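Coketti Self Storage: frequently asked questions

Last updated 14/12/2024

What sizes of room do you have?

We have lockers, small rooms, medium rooms and large rooms. A locker takes suitcases and a few boxes. A small room suits the contents of a studio flat, a medium room suits a one- or two-bedroom flat, and a large room holds the furniture from most family houses. If you are unsure, come and stand in one before you book. You can change size later if there is a room free, and we only charge the difference from the day you move.

How long do I have to stay?

The shortest booking is four weeks. After that you pay week by week. Please give us 14 days' notice when you want to leave.

Do I pay a deposit?

Yes, £30 for a locker and £90 for any room. It goes back to the card you paid with once the room has been emptied and swept. Please do not leave rubbish, shelving or old carpet behind, as we take the cost of clearing it out of the deposit.

When can I get in?

Customers at the Trindomer Road building can come and go between 6am and 10pm every day of the year. The Grika Yard building closes at 8pm. The office at both is open from 9am to 5pm, and you need the office to be open for your first visit so that we can check your ID and set up your door code.

What ID do you need?

One document with a photo, such as a passport or driving licence, and one with your current address that is less than three months old. If you have just moved and have nothing with the new address on it, a signed tenancy agreement will do.

Can somebody else use my room?

You can add up to two other people to your account. Each of them gets a separate code. We cannot let anyone in who is not on the account, even if they have your padlock key and you are on the phone to us at the time.

Do you sell padlocks and boxes?

Yes, at both offices. You may bring your own padlock if you prefer. We buy back flat, clean boxes at half price if you still have the receipt.

Is insurance included?

No. You must have cover before you move in. Some home policies include goods in storage, so ask your insurer first and bring us a copy of the letter. Otherwise you can buy cover through us, and the price depends on the value you put on your goods.

What can't I store?

Food, plants, animals, gas bottles, petrol, paint thinner, fireworks, tyres in any quantity, and anything stolen or illegal. Mowers and strimmers are fine if the tank has been drained.

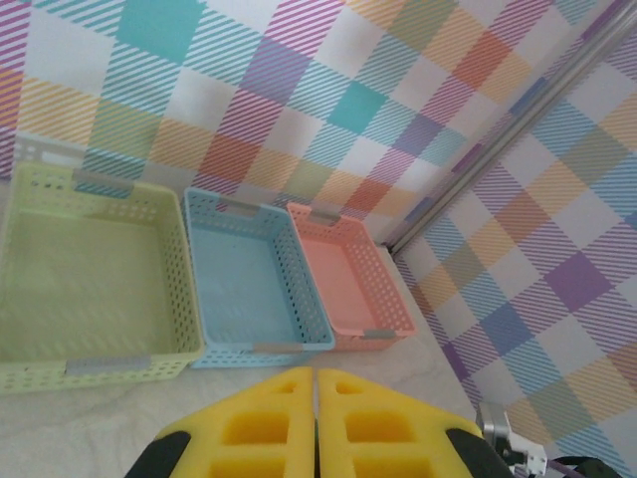 How should I pack small things?

Use boxes of one or two sizes, fill them to the top and keep the heavy items in the small ones. Cardboard is fine for a few months. For longer stays we suggest plastic, and for things you will want to get at, open baskets are handy at the front of the room. Baskets with holes in the sides, like the green one with the grey handles, let air through and suit linen and children's clothes. Anything without a lid needs a clean sheet over the top. Do not put open baskets under boxes.

Will my things get damp?

Both buildings are dry and heated in winter, but we do not control humidity. Make sure everything is fully dry before it comes in, prop fridge and washing machine doors open, and leave a small gap between your goods and the walls.

Do you have trolleys and a lift?

There are trolleys by the loading doors at both buildings. Trindomer Road has a goods lift. Grika Yard is all on the ground floor. Please return trolleys to the doors when you finish.

What happens if I miss a payment?

We send a text and an email on the day. If the bill is still unpaid after a week, your code stops working until it is settled. Please ring the office early if you are having difficulty.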